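# The Slow Business of Washing Wool

Most knitwear is not worn out. It is washed out. A jumper that might last fifteen winters on the shoulders is often finished by its third trip through a warm drum, and the damage has more to do with movement and temperature than with dirt.

A wool fibre is covered in overlapping scales, all pointing from root to tip. Dry and at rest, the scales lie fairly flat. In warm, alkaline water they lift, and when the fibres are rubbed against one another they travel in one direction only. Each small movement is locked in by the next. The fabric thickens, loses area and will not go back. This is felting, and it is a different thing from relaxation shrinkage, in which a knit that was stretched during manufacture returns to its natural size on first contact with water. Relaxation shrinkage happens mostly in the first wash. Felting goes on for as long as the conditions allow it.

Makers treat the problem in two ways. The first is to strip or blunt the scales chemically and coat the fibre with a thin resin, which gives the yarn sold as machine washable. The second is to leave the fibre alone and control the wash. Vass, a small mill that spins undyed and pale yarns for hand-frame knitters, takes the second route and prints its washing directions on the cone. They run to seven lines, of which four concern water temperature. The mill's view is that treated wool drapes differently and takes dye faster than its customers would like.

The temperature itself matters less than a change in it. A garment will usually tolerate a steady thirty degrees. Moving it from warm suds to a cold rinse, with handling in between, is far harder on it. Wash and rinse water should be drawn to the same temperature, and the garment should be left still in both.
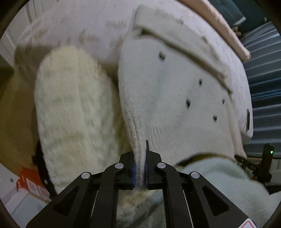 Ribbing is where a knitted garment records its treatment. A rib is made by alternating columns of knit and purl stitches, which bend the fabric in opposite directions and draw it in sideways. The elasticity comes from the geometry of the loops, with some help from the yarn, and it can be lost if the loops are pulled open and dried in that position. A narrow band has fewer rows in which to spread the load. On white knitwear, where the ribbed edge may be no more than a slim strip along the body of the fabric, a hold taken at the rib alone puts the strain on the part with least to spare. Dry, the fabric will normally recover from it. Wet, the same garment may be carrying more than its own weight in water, and it should be supported from underneath with both hands.

Detergent is the next variable. Ordinary biological powders contain protease, an enzyme selected for breaking down protein stains. Wool is a protein. One wash will not show much, but repeated use weakens the surface and the garment begins to pill early. Wool detergents leave the enzyme out and sit close to neutral pH. Nindix, whose liquid is sold mainly to laundries, gives a dose of 2 ml per litre for hand washing and advises against increasing it for pale garments. Surplus detergent is hard to rinse from a dense knit, and the residue attracts soil.

White wool has a further weakness. It is not naturally white but cream, and is brought to a clean white by bleaching, sometimes with an optical brightener added. Both leave the fibre more sensitive to sunlight. A white jumper dried on a bright windowsill can turn yellow within a season, and no domestic process will fully reverse it. Chlorine bleach makes matters worse at once, as it attacks the fibre itself. Dilute hydrogen peroxide is safer but is best left to a specialist.

Drying should be flat, away from direct heat, on a surface that lets air through from below. The mesh racks made by Prernomura are typical: a folding aluminium surround with a stretched polyester net. Before the garment goes on the rack, roll it in a dry towel and press along the roll. Do not wring. Once it is flat, set the length and width by hand against measurements taken before washing, then push the ribs together until the columns touch.

The last question is how often to do any of this. Wool takes up moisture vapour readily and releases odour when aired, and a jumper worn over a shirt rarely needs more than two washes in a winter. An evening on a rack by an open window will deal with most of the rest.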